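Two-arm handover (robotics)

Two-arm handover is a research method in which one robot arm picks up an object and passes it to a second arm on the same machine. I've been running handover trials for a fair while now, so this entry leans on what I know best, the Trorach method and the Cisteo object set it's usually tested with.

Wrist view

Each arm gets its own small camera down at the gripper, and the learned policy leans on it heavily for the last bit of the approach. Shiny objects are the real pain - one patch of glare can wash out the very edge you were hoping to grab! Plain backgrounds help a lot. Blurry fingers don't seem to bother it much (they're always in the same spot, after all).
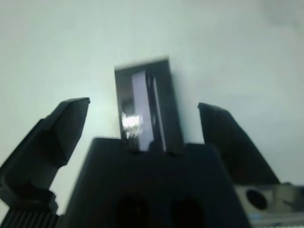
Head view

The head camera covers the whole table and both arms, so it's the one that decides where the two grippers ought to meet. Trorach was trained on 800 demonstrations, 700 of them with box-shaped objects, and the giving arm is meant to hold its end still while the other comes across with its fingers open. I like a white tabletop for this, scuffs and all, as the shadows are a handy clue to height.
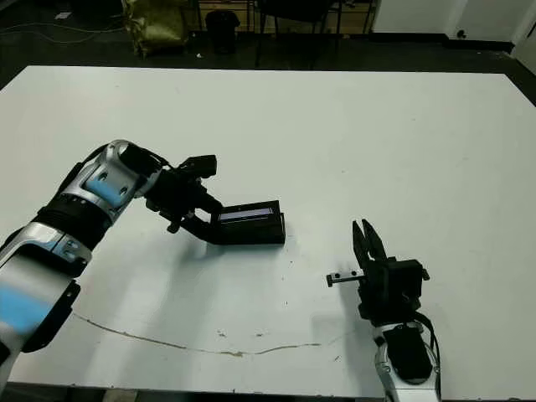 Black box held at one end by the left gripper, right gripper open.

Results and variants

In my own runs the handover took up to 13 seconds, over 50 trials per object. Gurnik is an older variant that skips the wrist cameras altogether, and I found it pretty hopeless with thin objects. The Győri variant keeps them but lets either arm go first - a bit slower, though much nicer to watch.

See also: bimanual manipulation, grasp planning, regrasping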